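The night ferry to Cundholm leaves at 9:40 p.m. and gets in before breakfast, which suits people who would otherwise pay for a hotel. In March it carried 187 passengers on the Monday I went, and most of them seemed to know where the good seats were.

Folasade Ajayi has run the guesthouse above the harbor for 13 years. She has six rooms, two of them facing the water, and she serves dinner to anyone who asks by noon. It was fish stew both nights I stayed, with dark bread and pickled cabbage.

From her door a marked trail runs 32 kilometers around the island. Few visitors walk all of it. The usual choice is the northern half, past the salt sheds at Nnaji Point, where a bus comes by every two hours until late afternoon. Bring cash for the driver.

The island has about 1,710 residents in winter and a good many more in July. Ekaette Chukwu, who leads walks for Zudelo, prefers the cold months. "You get the path to yourself and the seals are closer in," she said. Her half-day walk starts at the church and ends with coffee.
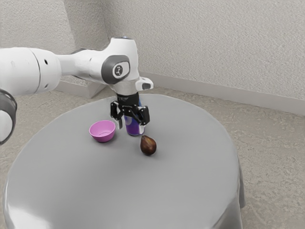 A purple drink can held upright on a round table with a gray cloth. Computer rendering.

Return ferries sail every day except Sunday. Book a cabin if the wind is from the west, and eat before boarding, as the cafe closes at ten.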